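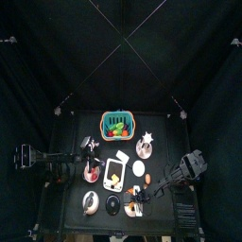 Die Prüfliste gilt für das Kaufmannsladen- und Küchenspielzeug der Spielothek Hamivetti, Bestandsgruppe 33. Geprüft wird nach jeder Rückgabe in Kurzform und einmal im Jahr, meist im Oktober, vollständig. Gemüse und Obst bleiben dabei zusammen im türkisen Korb mit dem orangen Rand, die Gurke quer obenauf, Tomate, Paprika und Aubergine darunter. Die Schale mit den roten Teilen wird getrennt geprüft und getrennt eingetragen.

Eintrag je Punkt: i. O. / Mangel / aussortiert. Kommentar nur, wenn etwas zu sagen ist.

1. Körbe und Schalen

1.1 Griffe sitzen fest, kein Spiel an der Steckverbindung
i. O.
Kommentar: Beide Griffe nacheinander belasten. Der Korb wird beim Spielen meistens an einem Griff getragen.

1.2 Rand ohne Grat, Schlitze ohne ausgebrochene Stege
i. O.
Kommentar: Mit dem Finger innen entlangfahren, auch unten in den Ecken. Bei der letzten Vollprüfung gab es an einem Ersatzkorb eine scharfe Stelle, der ist aussortiert.

1.3 Rosa Schale mit weißem Rand: keine Risse, keine Verfärbung
i. O.

2. Spiellebensmittel

2.1 Oberfläche unbeschädigt, keine Abplatzungen, keine Bissspuren
Mangel
Kommentar: Abdrücke an einer Karotte aus dem Reservebestand. Ersatz bei Muler bestellt, bis dahin wird das Set ohne Karotte ausgegeben.

2.2 Nähte geschlossen, kein Wasser im Inneren
i. O.
Kommentar: Am Ohr schütteln und kurz drücken. Teile, aus denen Wasser kommt, nicht trocknen, sondern aussortieren.

2.3 Kleinteile passen nicht in den Prüfzylinder
i. O.
Kommentar: Gilt für Sets ab 3 Jahren als interne Vorgabe trotzdem. Wir geben auch an Familien mit jüngeren Geschwistern aus.

2.4 Farbabrieb (feuchtes weißes Tuch, kräftig reiben)
i. O.
Kommentar: Rote Teile zuerst.

3. Sonstige Teile

3.1 Runder Metallteller: Kante glatt, keine Dellen mit scharfem Rand
i. O.

3.2 Weißer Stern mit Spitzen: Spitzen vollständig, geben nicht nach
offen
Kommentar: Gehört laut Inventar zu keinem Küchenset. Bitte klären, ob er bei der Gruppe bleibt. Bis dahin nicht mit ausgeben.

3.3 Tierfiguren und Badespielzeug

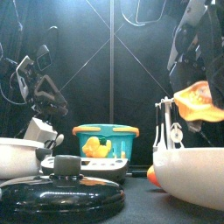 Zu 3.3: Gelbe Ente im Korb mit den orangen Griffen

mangelhaft dokumentiert
Kommentar: Enten haben eine eigene Karteikarte und laufen nicht unter Küche. Bodenöffnung prüfen, bei schwarzen Punkten aussortieren. Nach der Prüfung zurück in die Kiste Ondus - nicht in den Gemüsekorb.

4. Reinigung

4.1 Kunststoffteile in lauwarmem Wasser mit mildem Spülmittel gewaschen
i. O.
Kommentar: Einwirkzeit bis zu 15 Minuten, bei hohlen Teilen nur abwischen.

4.2 Vollständig getrocknet vor dem Einräumen
i. O.
Kommentar: Korb umgedreht abstellen.

4.3 Metallteller sofort abgetrocknet
i. O.

5. Bestand und Kennzeichnung

5.1 Inventarnummer 253 am Korb lesbar
Mangel
Kommentar: Etikett löst sich beim Waschen. Neues Etikett auf den Boden kleben und die Schlitze frei lassen. Die Folie von Chu hält besser als die alte, Rolle liegt im Schrank unter den Leihkarten.

5.2 Inhalt stimmt mit der Leihkarte überein
offen, siehe 3.2 und 3.3

Freigabe: Gemüsekorb ja, Schale ja, Teller ja. Stern und Ente zurückgestellt.
Nachprüfung von 2.1 und 5.1 nach Eingang der Ersatzteile.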